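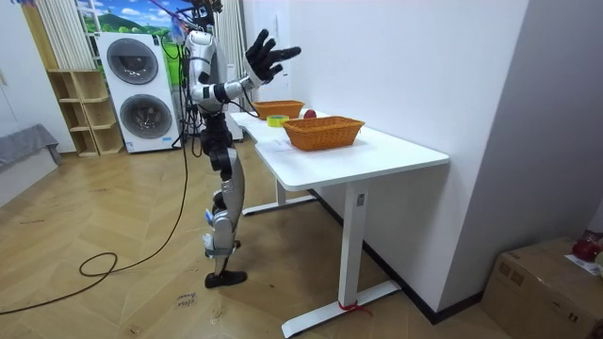
Plonora Shared Workspace
Minutes of the members' meeting, Sep 5, 2020

Print this page | E-mail this page

Chair: Mercedes Palomino
Minutes taken by: Yaneth Zapata
Present: 18 members. Apologies were received from the Sheehan Street group.

1. Minutes of the last meeting
Approved with one correction. The quote for the window blinds was for the back room only, not for both rooms.

2. Floor in the front room
Yaneth reported on the herringbone floor. The scuffs are in the finish and the boards themselves are sound. Two quotes have come in. Badow would clean and recoat the whole room for $1565. Ukton would sand it first and then recoat, for $2123, and would need the room empty for five days.

Several members felt that sanding could wait. One member said the recoat would not hide the deeper marks and we would end up paying twice. Mercedes asked whether Badow could match the present light color. Yaneth will ask for a test patch near the door before anything is signed.

Agreed: accept the Badow quote if the test patch is satisfactory. In favor 14, against 3, one abstention.

Felt pads are to go under all chairs in the meantime. Please lift furniture when moving it. Dragging is still going on.

3. White desks
A request was made for a second white desk in the front room, to stand against the same wall as the first. There was some discussion about whether this would leave enough space to get past with the folding tables. Mercedes will measure the wall and report back. No money was set aside for this item.

The desk tops should be wiped down at the end of each session with the mild soap, not the glass spray. The spray has left streaks on the tables in the back room.

4. Clearing up after sessions
Things are still being left on desks overnight. It was agreed that anything on a desk at closing time goes on the shelf by the kitchen and is kept there until the end of the following month. Members who need to leave work set up should write it in the book first.

Paper labels and tape are to be picked up off the floor before sweeping. Tape that has been walked on is hard to get off the boards, and a scraper must not be used. Ask Yaneth for the plastic one.

5. Keys
Two keys have not been returned. Mercedes will write to the people concerned. The deposit stays the same.

6. Other business
The kitchen tap drips again - the plumber has been called. A member asked for the heating to come on earlier in the morning. Left until January, when the new rates are known.

The meeting closed at 8:40 p.m. The date of the next meeting will be posted by the front door.

Print this page | E-mail this page
Shares: 5 | Comments: 0

Recent items
Back room blinds: quote received
How to book the front room
Key deposits and returns
Minutes of the January meeting
Parking on Sheehan Street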